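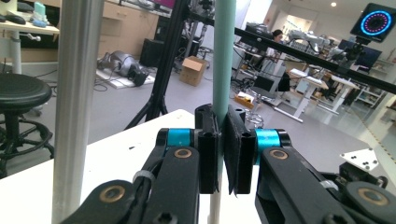

4.2 Reading the shadows: long exposures under mixed street light

The walks through Lockwood gave us the material we had been hoping for. Once the shops close, the old market streets are lit by sodium lamps at one end and white LED heads at the other, and the two colors meet on the brick in a way that no daytime visit would lead you to expect. We worked on black-and-white film for this part of the study, so color as such drops out, but the mix still matters a great deal: a wall under the orange lamps and a wall under the white ones can give the same meter reading and land on quite different grays.

All exposures were metered off the darkest surface in which we wanted to keep detail, usually a doorway or the underside of an awning, and then placed three stops down. The Gavska spot meter was a pleasure to use for this, although its lowest readings drifted in the November cold and we took each of them twice. Where the metered time came to 60 seconds or more we added the correction from our own test rolls (Section 3). The printed table supplied with the film was too generous at the long end and pushed the street lamps into solid white blobs.

Figure 3. Gridded paper, metal stand and mint-green spatula on a table.

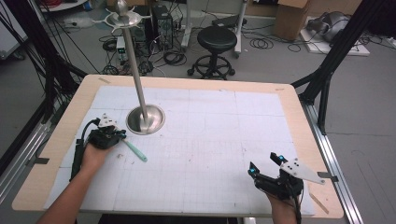 Development made more difference than we had guessed. Negatives processed in Pliltano at its normal strength held the shadows well but were hard to print around the lamps. Thinning the developer and giving it a longer time, with very little agitation, brought the lamps back under control – and, to our delight, you can read the lettering on the Zukgate arcade sign in those prints, right beside a bare bulb. The price is a slight unevenness in plain skies. It shows most in frames with a lot of empty sky over the rooftops, and we have not found a cure for it.

Wet pavement deserves a paper of its own! A soaked street acts as a second light source from below, lifting the lower third of a building by as much as a full stop. We left the rainy-night rolls out of the comparison for that reason, but they are some of the loveliest pictures in the set, and we return to them in Section 5.

60 shares
3 comments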